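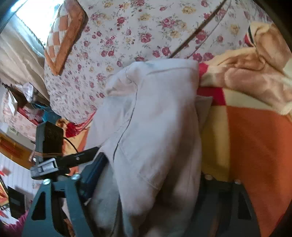
Figure 5. White garment held between the fingers of the hand-held gripper, bedding behind.

Recording a Demonstration with the Kovari Hand Gripper

Before you start, charge the battery and clear at least 3 GB of storage. Soft items take longer to record than rigid ones.

1. Switch the gripper on and wait for the status light to turn green.
2. Open and close the fingers fully 5 times to set the travel range.
3. Start with the gripper open and the garment in view. Press Record.
4. Approach the garment slowly and close the fingers on a thick fold.
5. Lift, move and release the garment in one continuous motion — do not stop to adjust your grip.
6. Press Record again to save the take.

Note: Keep your free hand out of view. If you touch the garment with it, delete the take and repeat.

Note: A single take can last up to 600 seconds. Longer takes are split into two files and cannot be used for training.

CAUTION: Do not pull on a garment that is caught on furniture. The finger joints can be damaged.

CAUTION: Keep drawstrings and loose threads away from the finger joints.

To check a take before uploading, see Section 9, Reviewing Takes.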